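Threads > Home & Money > Saved posts > Angus Partington

Every few months somebody on here tells me that if I clear off my tables I'll sleep better, spend less and finally like my relatives. I've been reading decluttering advice since April. I have doubts. Thread.

First doubt. The people telling you to own less are nearly all selling you something. The Vusovden "Light Home" course costs $200. For that money you get videos of a woman looking sadly at a drawer.

I paid it, by the way. I wanted to be fair. There are 32 lessons and I watched every one of them, including the one on spatulas.

Lesson one says to pick a "calm surface" and look at it for a whole minute before you touch anything else in the house. Okay. Looked.
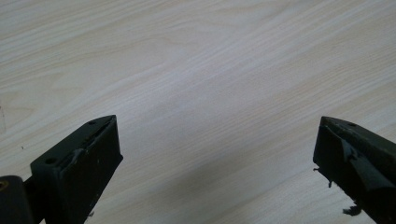

Calm surface. I remain the same person.

The claim is that an empty table lowers your stress. I went looking for where that comes from. The course links to a blog, the blog links to a book, and the book thanks the course. Round and round. If there's a study at the bottom of that hole, I couldn't find it.

Maybe it's true anyway! I do feel better in a tidy room. I also feel better in a room with a sandwich in it, and I'm not charging for that.

Second doubt: the before and after stories. Always told the week after. Where are the people two years on? I asked in the course group and got a heart emoji and a link to the advanced course.

So I asked Zuleica Guerra, who did all this back when we both lived in Ormsby. She got rid of 361 things and wrote down every one in a notebook. I've seen the notebook. It has "lid (no pot)" in it.

Her report: she has since bought back a colander, a winter coat, most of the books and a second colander. She'd do the closets again. She'd leave the kitchen alone. That's more useful than anything in the videos and it cost me a coffee.

Third doubt, and this is the one that bugs me. "Keep only what you used this year." Who came up with that? I didn't use the fire extinguisher this year. I didn't use my birth certificate. I'd like to hang on to both.

The reply to this is always "well, obviously use common sense." Fine, but then the rule isn't doing any work. My common sense is, and I already had some of that for free.

Fourth: the price of being wrong is very different depending on who you are. If you've got money, you toss the drill and buy another when you need one. My mother kept bread bags in a bread bag. She wasn't sick, she was broke, and she remembered being more broke.

I'd love to see one of these courses say that out loud. Lesson nineteen gets close and then suddenly it's about scented drawer liners.

Fifth: flat surfaces are for putting things on and doing things at. A table with nothing going on is a very large shelf you've agreed not to use. Ours mostly gets used for whatever people in the house are busy with, and I've stopped feeling bad about that.

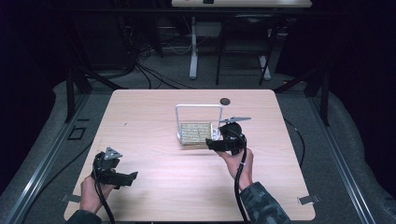 Table back in use, hands and cables and all. The course would like a word.

Somebody's going to bring up storage bins. Starnent sells a set that stacks, and I'll admit the lids fit. But I now own bins. I came out of a program about owning less with more objects than I went in with. Do that math.

Also, a bin is a place to put a decision you don't want to make. I've got one marked MISC and I know perfectly well what MISC means. It means chargers.

To be fair (I did say I would be), a few bits held up. One: put the mail somewhere it can annoy you. Two: don't buy anything to organize something until you've gone through the something. I learned that second one in the wrong order, see bins.

The thrift store in Pivevbridge took most of what I cleared out. They were polite about the bread maker. There was already a bread maker on the shelf, same color, and I suspect it belonged to someone in my course group.

A couple of people have asked if I'm getting a refund. No. The refund window closed before lesson six, and the spatula lesson is after that. Draw your own conclusions.

If it worked for you, great, I mean it. Tell me how long ago you did it and what you've bought back since. I'm only taking answers from people past the first year. Colander owners especially.

Muting this for dinner now. We'll have to move some stuff to eat it.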